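Comparing two finger sets in simulation before you order parts

Written by Constanza Troncoso, 2021-07-22. You need a working sim scene, a wrist camera model and the CAD for both finger sets.
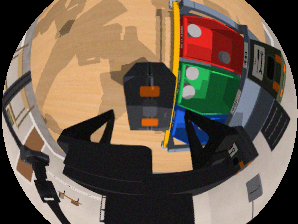

1. Set up the scene once and leave it alone

Use one scene for both finger sets. Ours is the Plindstead scene, with a round wooden tabletop, a gray block with orange patches, and a rack of red, green and blue bins standing to the right of it. Save the start state under a name you will recognize later, and load it before every trial. If you nudge the block by hand to fix one bad run, you have changed the test for every run after it.

Keep the overhead structure in the scene even if it seems like a nuisance. It throws big dark shadows over the wood, and a dark gray block next to a dark shadow is a fair test of the block detector. Turning shadows off will make your numbers look better and tell you very little.

2. Check the camera before you check the fingers

The wide wrist view has to show both fingertips when the gripper is fully open, plus the space between them. Open the gripper all the way and look at the view. Then close it slowly and look again. If either tip leaves the view at any point, move the camera and start over.

Straight edges will look bent near the rim with a lens this wide. Don't correct for this in the viewer and leave it uncorrected in the controller. Use the same setting in both places. Saadet Karaca lost most of an afternoon to that one on the Cargate job, and the fix was a single check box.

3. Load the first finger set

We call the triangular black fingers the Duduren set. The other set, Wasilewska, is longer and has flat pads. Load Duduren first and do the following:

Set the opening to full.
Set the closing force to 8 newtons.
Set the pad friction to the value from your own bench test. The default in most simulators is too generous.
Zero the gripper and confirm that the reported width matches the CAD.

4. Run the pick

Bring the open gripper in so that the block sits between the fingers. Stop short, check the line-up in the wrist view, then move forward and close. Lift straight up and hold for 2 seconds. A pick counts only if the block is still in the fingers at the end of the hold. A block that has turned in the grip but has not fallen still counts, but write it down as "turned."

Run 29 trials for each finger set. Vary the start angle of the block by the same list of values both times -- don't let the simulator draw fresh random numbers for the second set.

5. Run the place

From the hold position, move toward the rack. This is where finger shape starts to matter. From a low approach the right finger can come between the camera and the bottom bin, and the blue one is then only partly in view. The red and green bins are higher up and give less trouble.

Do the blue bin first. If your controller needs to see the whole front edge of a bin before it commits, it may sit and wait. You can raise the approach, or you can store the bin position from an earlier view and use that. We store it. Whichever you choose, do the same for both finger sets.

Watch for contact with the yellow strip on the near edge of the rack. Log every touch, including light ones. The simulator will forgive a scrape that would stop the real arm.

6. Swap to the second set

Load Wasilewska and repeat steps 3 to 5. Two things usually need to change:

The tool center point, as the pads sit farther from the palm.
The stop distance in step 4. Add 11 millimeters to start with, then adjust until the pads clear the tabletop.

Do not change the closing force. If the longer fingers need more of it to hold the block, that is a result and it belongs in your notes.

7. Read the log

Put the two logs side by side and compare dropped blocks, turned blocks, rack contacts and time per trial. Look at rack contacts before you look at time. A fast set that hits the rack will have to be slowed down on the real arm anyway.

If the two sets come out close, rerun only the trials with the block turned to its widest side. That is the case that separated them for us. The next round, on the real arm, is planned for September, and the settings file will be updated after that.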